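Hilo largo sobre el salón, que en mayo prometí contarlo y aquí estamos.

Las mesas de tablero marmoleado con su cantito rojo me siguen pareciendo alegres, qué le voy a hacer. El vaso magenta y los cuencos de acero viven ahí encima media vida.

Lo que me trae de cabeza es el suelo - mármol de verdad, precioso - y las juntas, que cogen ese tono anaranjado. Compré el limpiador de Wateo, 200 ml, y voy con paciencia.

Mesa y suelo, todo seguido:
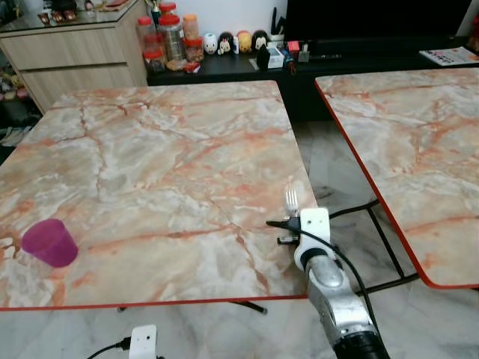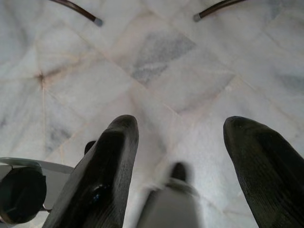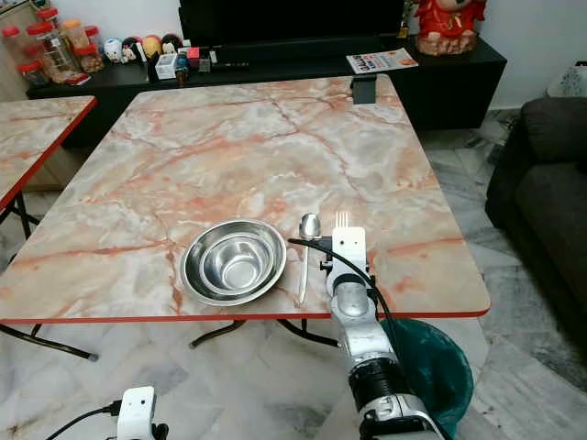
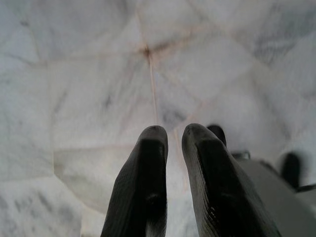

Próximo hilo: el sofá

Ese va con más calma, que tengo muchas opiniones. ¡Un abrazo a todos!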